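From: Thịnh Thân
To: Iviver users list
Subject: Re: Scheduler does not wake nodes after suspend

Margit Sandberg wrote:
> We moved our 412 desktops to Iviver in November. Most of them go to
> suspend at night as they should, but two machines in the Sanness
> building never come back for the morning update. The log says only
> "wake sent". Is it the network card or the scheduler?

Hello Margit,

I think it is the scheduler. We had the same line in our log at Lotside, and the wake packet was sent to the old subnet. Please look in the file of known hosts and compare the address with the one your switch shows. In our case the entry was from before the move. 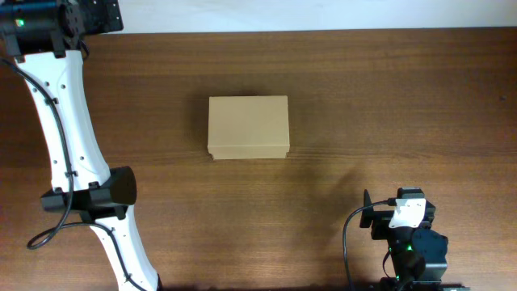
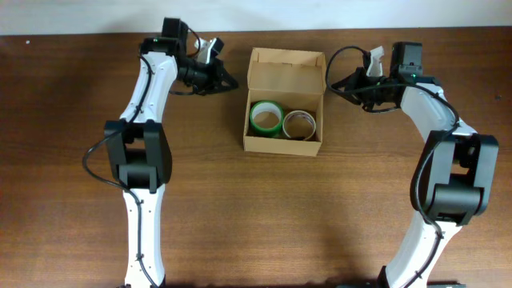

If the address is correct, please try to raise the wake delay. Our default was 934 milliseconds, and this was too short for the older switches. With 1239 I have not seen a missed wake for almost a month. You must restart the service after the change; a reload does not read this value.

One more question: do you use the Ejigu plugin for the power reports? It keeps its own copy of the host list, and I had to delete this copy by hand before the new addresses were used. I don't know if the newer version still does it.

Could you send the part of the log from 5 a.m. for one of the two machines? Please remove the host names first, the archive of this list is public.

Best regards,
Thịnh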